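Hadow Ridge Vest: one season of trail races and long runs

I bought the Hadow Ridge in March, ahead of a spring and summer with five trail races on the calendar. The longest was a 50k and the shortest was a hilly 10k where I didn't need a vest at all and wore it anyway. I've used it for everything since then except track work. I paid full price and have no connection with the company.

The version I have is the size medium with the standard front flasks. There is a larger model with more room in the back, but I haven't tried it.

Fit

I'm on the line between small and medium in most vests. Hadow's size chart put me in a medium and that was right. The two chest straps slide on a rail, so you can move them up or down without taking them off and rethreading them. I set mine on the first run and moved the lower one down a notch once the flasks were full. I haven't touched either since.

With both flasks full and a light jacket in the back, there is very little bounce. With one flask full and the other empty it pulls to one side. Every vest I've owned does this. I drink from both in turn and it's not a problem.

The shoulder edges are soft. I had no rubbing at the neck, even in July when I was running in a thin singlet. I did get a sore spot under my left arm in the 50k, where the side panel meets the mesh. It showed up after about four hours. For the next long one I taped the area before the start and had no trouble.

Pockets

There are two flask pockets, two zippered pockets below them, one stretch pocket across the lower back and a main compartment that opens from the top. The stretch pocket is the best part of the vest. You can reach it from either side while moving, and a rain shell stuffed in there stays put. I never lost anything out of it.

The zippered pockets are a little small. My phone fits in the right one without its case and doesn't fit with it. Gels are fine. I kept salt tabs and a folded paper map in the left one.

The main compartment is where I'd ask for changes. It has one divider and no closure apart from a single hook. On steep descents the top sags open. Nothing fell out, but I could feel things shifting, and at the Biritz race I stopped twice to push a hat back down. A short zipper would fix it.

Flasks and water

The flasks that come with the vest are the weak point. The bite valves leak if you lie the vest down in the car, and one of them started leaking on the run as well, after six or seven weeks. I emailed Hadow on a Thursday and got a new valve in the mail the next week at no charge. I still swapped both flasks for an older pair I already had, and those fit the pockets with no fuss.

Refilling at aid stations is easy enough. The caps are wide and the flasks go back in without a fight as long as you put them in before they're completely full. Doing it with cold hands is harder. Jarosław Rutkowska, who I run with most weekends, has the Stevine vest, and his stiffer flasks go in quicker than mine every time.

Poles

The pole loops are on the front, one high and one low on each side. I used them at the Dlamini Loop, which has over 1000 meters of climbing and a long rocky section where you want your hands. Stowing the poles took a few tries in training before I could do it without looking. Once in, they're quiet. They do get in the way of the left zippered pocket.

Weather

I've had it out in heavy rain three times. The mesh drains fast and the vest doesn't gain much weight. Nothing inside stays dry, though, so use a plastic bag for your phone. The high point at Biritz is marked on the map at 3496 feet and the wind up there was strong enough that the loose ends of the straps were slapping me in the chin. I cut them shorter that night and melted the ends with a lighter. If you do that, leave enough length to get a winter layer underneath.

In heat, the back panel is no cooler than any other. My shirt was soaked under it within the first hour on warm days. I can't say I've found a vest where that didn't happen.

Wash and wear

I wash it by hand in cool water and hang it up. The gray fabric has picked up a brown tint along the bottom that won't come out. The stitching is all still good. The printed logo on the back is half gone, and there's some fuzz on the side panels where my arms swing. The hook on the main compartment has bent slightly and still holds.

Race bibs

The vest covers most of the area where I'd usually pin a number. There's no bib attachment, so I used a number belt. At one race a volunteer asked me to turn around so she could find it. Gert Nel pins his to his shorts and says that works fine with the same vest.

Compared with the Stevine

I borrowed Jarosław's Stevine for a couple of runs to compare. It's lighter, has better flasks, and closes properly at the top. It also has less storage in front, and the stretch pocket is too tight to be much use with a jacket. For a race under three hours I'd take the Stevine. For anything longer, or anything with required gear, I'd take the Hadow.

Would I buy it again

Yes, if the price stays where it is, and I'd plan on using my own flasks from the start. If you carry a large phone, try it in the zippered pocket before you take the tags off.

Rating: 4 out of 5

Good: fit, stretch pocket, strap rail, customer service
Not so good: flask valves, open top on the main compartment, small zippered pockets

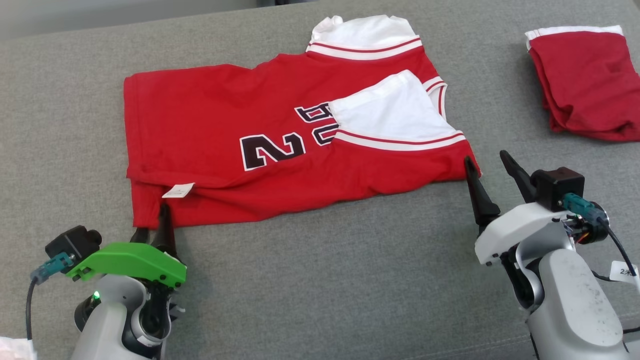

Red jersey with a white upper panel, laid out on gray fabric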